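Como recomeçar depois de falhar várias vezes no mesmo objetivo?

Publicado em Desenvolvimento pessoal > Motivação e hábitos

Nhung Đặng
Olá a todos. Peço desculpa se escrevo alguma coisa de maneira estranha, o português é a minha terceira língua e aprendi-a já em adulta.

A minha situação é a seguinte. Há cinco anos decidi que queria fazer o exame de acesso a um curso de contabilidade, para deixar o trabalho por turnos. Já me preparei quatro vezes e quatro vezes desisti antes do exame. Nunca cheguei a reprovar, porque nunca cheguei a sentar-me na sala. Começo sempre em janeiro, com muita força, compro cadernos, faço um horário para todas as semanas, e depois há um dia em que chego cansada e não estudo. No dia seguinte também não estudo, porque já tenho vergonha do dia anterior. Passadas duas semanas, o horário na parede parece escrito por outra pessoa.

Li muitas histórias de pessoas que venceram dificuldades enormes. Gosto delas enquanto as leio, mas no fim sinto-me pior. As minhas dificuldades são pequenas em comparação: tenho saúde, tenho emprego, o meu marido ajuda em casa. Então penso que o problema deve ser o meu caráter.

Usei durante algum tempo a aplicação Skolik, que mostra os dias seguidos de estudo. Cheguei a 12 dias. Quando o contador voltou ao zero, apaguei a aplicação.

A minha dúvida é dupla. Como é que se recomeça sem carregar todas as tentativas anteriores? E devo contar às pessoas que vou tentar outra vez, ou é melhor ficar calada até ter um resultado? Na família já fazem um certo sorriso quando falo do exame.

Agradeço desde já a quem tiver paciência de ler até aqui.

3 respostas

Rorudden
Boa noite, Nhung. Também não sou falante nativo, vivo em Portugal há bastante tempo e ainda confundo o "por" e o "para", portanto estamos em boa companhia.

Vou responder com cuidado porque passei por uma coisa parecida, embora o meu objetivo fosse outro. Eu queria acabar a licenciatura que tinha interrompido aos vinte e poucos anos. Inscrevi-me e anulei a inscrição várias vezes. Cada anulação tinha um motivo muito razoável, e foi isso que me enganou durante tanto tempo: eu analisava os motivos um por um e nunca olhava para o modo como começava.

E eu começava sempre em grande. Fazia um plano para a pessoa que eu queria ser, com duas horas por dia e revisões ao fim de semana. Esse plano só funcionava se eu nunca adoecesse, nunca tivesse uma discussão e nunca dormisse mal. Ao primeiro dia mau, partia-se.

O que mudei foi o tamanho. Na última tentativa, a regra era abrir o livro e fazer um exercício. Um só. Se depois me apetecia continuar, continuava; se não, fechava o livro e o dia contava como feito. No princípio achei isto quase ridículo e não o disse a ninguém. 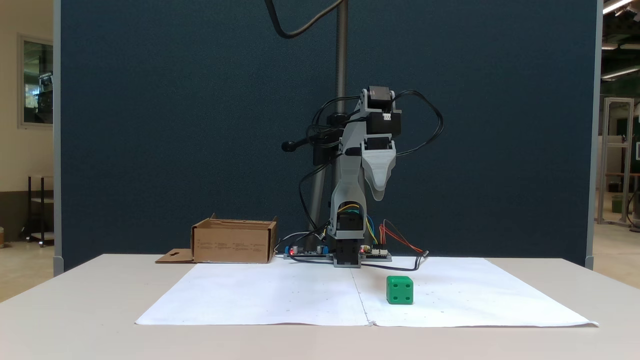 A segunda coisa foi decidir com antecedência o que fazer depois de uma falha. Escrevi numa folha, quando ainda estava bem-disposto: "Se faltar um dia, no dia seguinte faço o exercício mais fácil do capítulo." Não tinha de recuperar o que estava em atraso. Recuperar atrasos era, no meu caso, a maneira mais rápida de desistir, porque a dívida crescia e eu deixava de querer olhar para ela. Faltei muitos dias nesse ano – mais do que gostaria de admitir – e mesmo assim cheguei ao fim.

Sobre carregar as tentativas anteriores: penso que não é preciso esquecê-las. A Nhung estudou em quatro períodos diferentes. Alguma matéria ficou. Sugiro que, antes de fazer qualquer horário, pegue num exame de um ano passado e veja o que já sabe responder, sem cronómetro. Eu tive uma surpresa boa quando fiz isso. Se a surpresa for má, pelo menos fica a saber por que capítulo deve começar.

Quanto à família, eu contei apenas a uma pessoa, à minha irmã, e pedi-lhe que não me perguntasse como ia. Pedi-lhe que me perguntasse o que tinha estudado. Parece o mesmo mas não é: à primeira pergunta eu respondia "vai indo" e sentia-me avaliado, à segunda eu tinha de explicar uma coisa concreta, e muitas vezes era ao explicar que a compreendia.

Não acredito que seja o caráter. Uma pessoa sem caráter não volta ao mesmo exame depois de quatro desistências.

Wasteo
É força de vontade e mais nada. Quem quer mesmo arranja tempo, quem não quer arranja desculpas. Ponha o despertador para as 5 da manhã e estude antes do trabalho, a 100%, sem telemóvel. Eu fiz assim e resultou. E não conte a ninguém.

Zou
Discordo em parte do Wasteo. Levantar-se às cinco pode servir para quem tem horário fixo, mas a Nhung escreveu que trabalha por turnos. Quando eu fazia noites, a essa hora ainda estava de bata.

Para turnos, o que me ajudou foi não prender o estudo a uma hora e sim a um acontecimento. No meu caso era depois do primeiro café, fosse ele às sete da manhã ou às quatro da tarde. Demorei algumas semanas a habituar-me.

Com o Rorudden concordo, só acrescentava uma coisa: inscreva-se no exame cedo e pague a taxa logo que possa. Mesmo que ache que não está preparada. Sentar-se na sala e reprovar já seria uma experiência nova para si, e digo isto com respeito. Eu reprovei no meu à primeira e fiquei a conhecer o tipo de perguntas, o tempo, até a cadeira. Da segunda vez tive muito menos medo.

Nhung Đặng
Muito obrigada aos três. A ideia do exame antigo sem cronómetro nunca me tinha ocorrido, eu guardava sempre os exames para o fim "quando estivesse pronta". Vou fazer um na próxima folga. Rorudden, posso perguntar se no dia do exercício mais fácil escolhia um já feito ou um novo?

Rorudden
Um já feito, quase sempre. Tapava a solução com a mão.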